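El grifo de bronce y otras cosas del lado del agua

Hace tiempo que quiero escribir de mi cocina, y siempre empiezo por la parte equivocada. Primero quise escribir de los armarios, después de la luz. Hoy empiezo por el grifo, porque es lo que toco más veces en el día y porque el viernes pasé casi toda la tarde limpiándolo.

Pido disculpas por mi español, que es correcto pero lento. Lo aprendí de mayor y todavía busco en el diccionario palabras como «arandela» o «embellecedor». La segunda me gusta mucho. En mi lengua esa pieza tiene un nombre técnico y feo, y en español parece el nombre de un oficio.

Cuando llegué a este piso, la cocina tenía un grifo cromado muy normal, con la marca de cal que tienen todos los grifos de esta ciudad. Lo cambié en julio. Tardé mucho en decidir. Miré en Clusetti, que es una tienda grande donde todo brilla demasiado, y después en Saliba, que es pequeña y tiene los grifos colgados en una tabla, uno al lado del otro, y se pueden tocar. Allí encontré el acabado que quería, el bronce aceitado. Me costó 90 euros, porque era el último y no tenía caja. El mismo tipo de grifo, nuevo y con caja, estaba a 300 en otra parte, así que no lo pensé más.

El bronce aceitado es casi negro. De lejos parece una pieza oscura y nada más, pero de cerca tiene bordes donde sale un color de cobre, sobre todo en los anillos y en el canto de las piezas redondas. Antes de comprarlo leí muchas opiniones en foros. Unos dicen que este color aparece con el uso, otros dicen que el fabricante lo deja a la vista desde el principio. Yo no sé cuál de las dos cosas es verdad en mi caso. Me gusta igual.

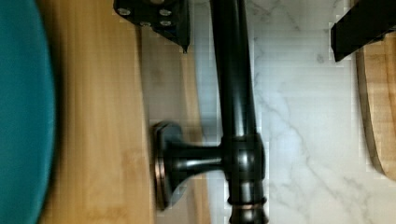 El grifo delante del mármol, con el borde de cobre en la base redonda y el anillo más abajo.

El mármol blanco fue la parte que más miedo me daba. Todo el mundo me avisó: el limón lo mancha, el vinagre lo come, el vino ni hablar. Es cierto que hay que tener cuidado, y yo lo tengo, pero tampoco vivo con miedo. Corto los limones sobre otra superficie y seco las gotas cuando las veo. Las vetas grises ayudan bastante, porque una marca pequeña se pierde entre ellas. Hay una mancha que hice la primera semana con una taza de té, y ahora tengo que buscarla para encontrarla.

La madera clara tiene otro carácter. Es una veta recta, larga, muy tranquila, y al lado del blanco hace que la cocina parezca menos fría. Al principio dudaba de poner tres materiales tan juntos: piedra, madera y metal oscuro. En las revistas siempre recomiendan dos. Dibujé la combinación en un cuaderno con lápices de colores, y en el dibujo quedaba bastante mal, la verdad. En la cocina queda bien. Sospecho que dibujo peor de lo que pensaba.

Ahora, la limpieza, que es el motivo de esta entrada. Con un grifo de este acabado no se puede usar el producto antical que se usa con el cromo. En la tienda me lo dijeron dos veces, y la segunda vez en voz más alta. Lo que yo hago es esto:

Paso un paño suave con agua templada y una gota de jabón de platos. Aclaro con otro paño mojado, sin jabón. Después seco enseguida con un trapo de algodón viejo (los mejores son los de camisetas). Alrededor de los anillos uso un cepillo de dientes muy blando, casi sin apretar, porque allí se junta el polvo con la grasa de cocinar y se forma una línea gris muy fea. Y una vez al mes pongo un poco de cera Drelwood, que viene en una lata de 200 gramos que me va a durar hasta que sea viejo. Se pone muy poca, se espera un rato y se frota.

El viernes hice todo esto y además quise limpiar por detrás, donde casi no entran los dedos. Encontré un truco: una tira de tela larga, que se pasa por detrás y se mueve de un lado a otro, como cuando se limpian los zapatos. Empecé a las 18 h y cuando terminé ya era la hora de cenar. No todo el tiempo fue de limpiar, también hice café y miré por la ventana.

Una cosa que no he resuelto es el jabón. Tengo una botella de plástico verde que no combina con nada, y busco un dispensador oscuro que no intente imitar el grifo, porque las imitaciones de este color salen marrones, como de chocolate. Vi uno de Herov de cerámica negra que me gustó, pero la bomba hacía un ruido desagradable en la tienda y me imaginé ese ruido todas las mañanas. Si alguien conoce uno silencioso, le agradezco que me escriba.

También me preguntaron en la entrada anterior si el bronce se raya. El mío, por ahora, tiene una raya muy fina que hice yo con el anillo de un colador. No la he tapado. Leí que se vende un rotulador para esto, pero el color nunca es el mismo y prefiero la raya.

La próxima vez escribiré de los cajones, que tengo peor organizados de lo que me gustaría admitir.

Entradas recientes
Cómo elegí la lámpara de encima de la mesa
Aceite para la tabla de cortar: cuál y cuándo
Una estantería estrecha para las especias
Lo que hice con los azulejos que sobraron

Contacto | © Todos los textos y fotos son del autor del blog | Volver arriba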